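Erndale Residents' Association
Minutes of the meeting held 28 December 2018

The chair opened by thanking everyone for turning out between the holidays, and the minutes of the previous meeting were approved with one spelling corrected (Langlois has two l's and always has).

Item 3. Visit to the Vurkport open day

Mechthild Berchtold reported back on the visit, and did so with such good cheer that we ran over our time, which the chair very kindly allowed. The group went to see the kitchen robot demonstration in Room 501, where the Flulura team are teaching an arm to tidy up a counter after a meal. She said it was lovely to see an ordinary kitchen being used, with a plate that still had crumbs on it, a ladle and a spatula lying out, and a blue cloth left in a crumple. The team took questions all the way through, and the tea was very good too.
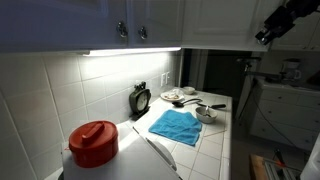

Langlois wondered whether an arm of that sort would be any help to members who have trouble with their hands, and said that a slow machine would suit plenty of us just fine. Mechthild had put much the same question to the team and was told that home use is still a good way off - they were quite frank about it - but that they would be glad to hear what people find hardest in their own kitchens.

It was agreed to collect members' answers and send them on, and to ask for a second visit in February. There would be places for 10 people, and the fare would come to $2 each with the shared van. A thank-you card will go to the team, with $50 set aside for the van deposit.

Item 4. Parking on the north side

Held over to the next meeting.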